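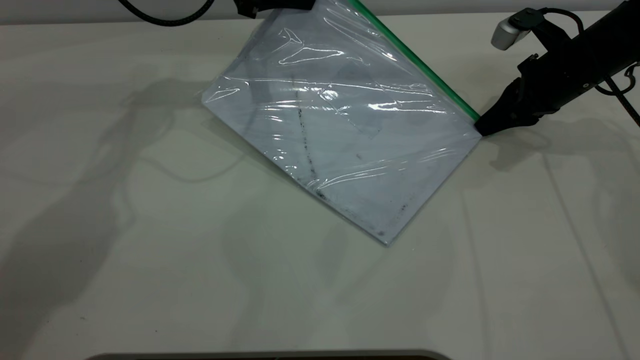 Fourteenth at Drudier

Six in the morning and the wind already up. Not good. He had the bag on the left shoulder, the bad one, and was halfway down the path before he noticed and switched.

The member was late. The member was always late, then wanted to run. Today he came out of the pro shop with a muffin in one hand and no hat, no rain jacket, and said, "We going?"

They were going.

First hole, nothing. Second, a lost ball, then a found ball, then somebody else's ball, a Hakton with a green dot, which the member put in his pocket without a word. Third hole into the teeth of it. Driver, driver, wedge, two putts. The member didn't talk. Usually he talked the whole way round, his boat, his knees, the greens at Ocampo, how they'd ruined Ocampo, how you used to be able to run it in there off the left bank and now you couldn't run anything in anywhere.

Nothing today. Just walking.

The caddie was in his second season. Before that the kitchen at the hotel in Hedier, nights, and before that school, sort of. He liked this better. You got 80 for the loop and whatever they folded on top, and in April, when it was cold and only the serious ones came, the folded part was pretty good. By May it dropped off. It was the guests in May. Guests tipped on how they played.

Sixth. Seventh. The sun came out for one shot and went back in.

On the eighth tee the member said, "I'm selling the place."

"The house?"

"House, boat, the membership if they let me. Don't know if they let you. Is it windy up there or what?"

"Two clubs. Maybe three."

He took two and came up short. Bunker. Took three to get out and didn't swear at any of them, and that was when the caddie started to worry a little. 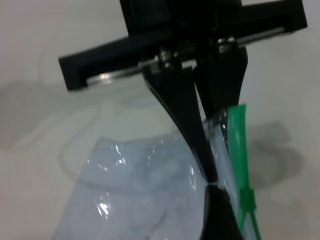
Black gripper fingers over a pale tabletop.

They stopped for water behind the ninth. The member's wife had walked the front nine with them most of last summer, in white shoes, no clubs, picking up broken tees and carrying them in her hand till she found a box to put them in. Not this year. The caddie had not asked. You don't ask. He'd heard two different things in the yard, and both of them came from the same guy, who lied.

Ten through thirteen they played fast. Rain sideways. Grips soaked, towel soaked, the yardage book turning to soup in his back pocket. Didn't matter, he knew it all by now.

Then the fourteenth.

"What is it?"

"181 to the front. Pin's 22 on."

"So what do I hit."

It was straight out over the inlet, all carry, tide in, the green sitting up there on its shelf with the flag bent over flat. The honest answer was lay up left. There was a patch of grass left for exactly that. The member had laid up left every day the caddie had ever carried for him, every single day, wind or no wind, and then pitched on and made his four and was happy about it.

"Left," said the caddie. "Eight iron."

"Give me the driver."

He gave him the driver.

He teed it low, his hand shaking some, cold probly. Took the club back too quick. But he caught it. God, he caught it. It went out under the wind, so low the caddie thought it would just skip off the water, and it kept on going and they both stood there and lost it against the gray.

"Did you see it?"

"No."

"Did you hear it? Did it hit anything?"

"I didnt hear anything."

The member stood with his head tipped like a dog's. Rain running down his neck. Then he bent and got his tee, which had snapped, and looked for the other half, and found it, and closed his hand on both.

"There's a 100 in it for you if it's on," he said, and started down to the footbridge, fast, no hat, not waiting.

The caddie got the strap up on his shoulder. Wrong shoulder again. He ran anyway.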